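FOR IMMEDIATE RELEASE

Temska County Libraries Open Their Shelves to Each Other With One Shared Card

CARKOW – Starting in July, anyone with a library card from any town in Temska County can borrow from all 24 public libraries in the county, and bring the books back to whichever one is closest.

The new Temska Card replaces a patchwork of town cards that had grown up over many years. Until now a reader in Drinder who worked in Carkow often needed two cards, two PIN numbers and a good memory for which book went back where. Some families had four or five cards stuffed into one wallet!

"I grew up going to the Drinder library every week, and there was always one book in the series that lived at some other branch," said Ye-ji Sun, director of the Temska County Library Network. "Now a kid can ask for that book at the desk and we'll bring it to them. I can't tell you how happy that makes me."

The network tried out the shared card in Carkow and Drinder over the winter. During the trial 3,646 people signed up, far more than the staff had planned for, and the Drinder branch ran out of sign-up forms twice. Large print mysteries, cookbooks and picture books traveled the most between the two towns. So did sheet music, which came as a surprise to everybody except the Carkow piano teachers.

Books will move between towns in two vans, which leave Carkow at 7:30 in the morning and make a loop north through the river towns and another south past Drinder. Most requests should arrive within three working days. Items held at the smaller branches, some of which are open only a few hours at a time, may take a little longer, and the network asks for patience in the first month while drivers learn the route and which back doors stick.

The shared catalog, called Ko, can be searched at any branch or from home. It shows every copy in the county, whether it is on the shelf, and how many people are waiting for it. Readers who don't care for computers can call or walk in and have a librarian do the searching. Ko also has a small feature that came straight out of the trial: if you borrow the first book in a series, it will offer to put the next one on hold.

Books are only part of it. The network's 622 non-book items are in the catalog too, from ukuleles and sewing machines to snowshoes, cake pans, a pair of telescopes and a very popular apple press. These have to go back to the branch they came from, as many are too large or too delicate for the vans. Loans on them are for one week.

Borrowing limits are going up as well. Each card holder may have 40 items out at a time, including books, magazines, audiobooks and films. Picture books don't count toward the limit for children under six.

"People asked us if that number was a typo," Sun said. "It isn't. If you have three kids and a long rainy spell, you'll get there faster than you think."

Old town cards will keep working through the end of the year. To switch, bring your current card to any desk and staff will move your account over while you wait, with holds, reading lists and loan dates left as they are. New members need a photo ID and something with a Temska County address on it, such as a utility bill or a lease. Children can sign up with a parent or guardian, and teens 14 and over can sign up on their own with a school ID.

Carkow and Drinder will both hold an open afternoon in July with story time, catalog help and a book swap in the courtyard. Bring a book you loved and take home one that somebody else did. The Carkow branch will also have its repair bench out, where readers can learn to mend a torn page or a loose spine.

Press contact: Ye-ji Sun, Temska County Library Network, Carkow main branch, second floor. Calls are returned from 9 a.m. to 4 p.m. 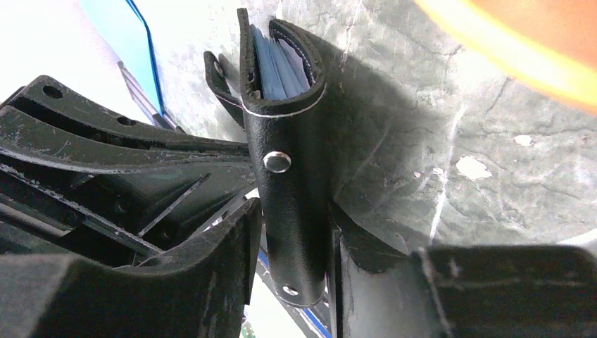 Black leather wallet with a silver snap.

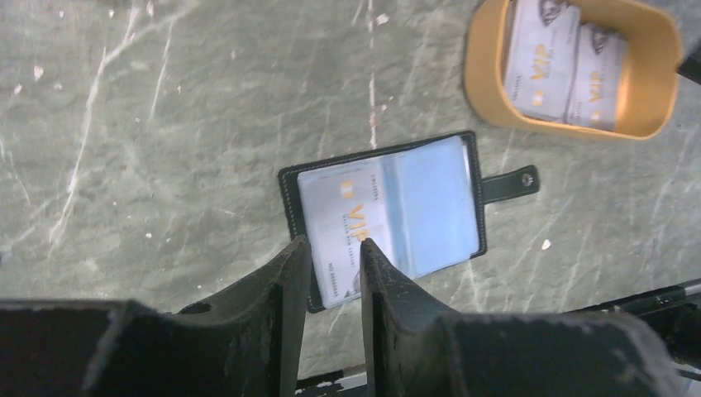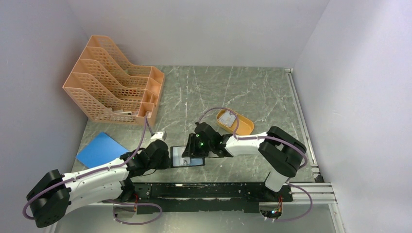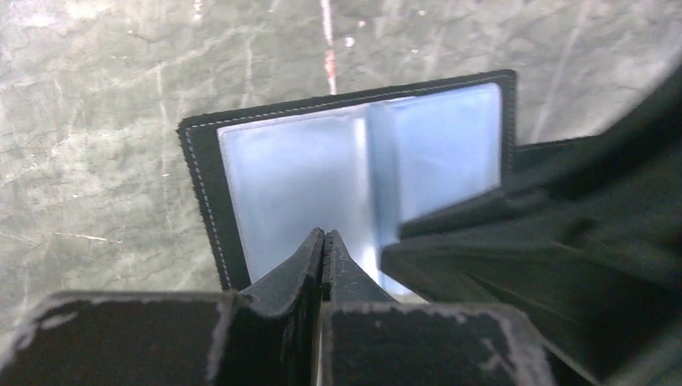

What happens if I return a book to a different town and it gets there after the due date?

The book counts as returned on the day you hand it in or drop it in the slot, at any branch in the county. Time spent on the van is never added to your loan.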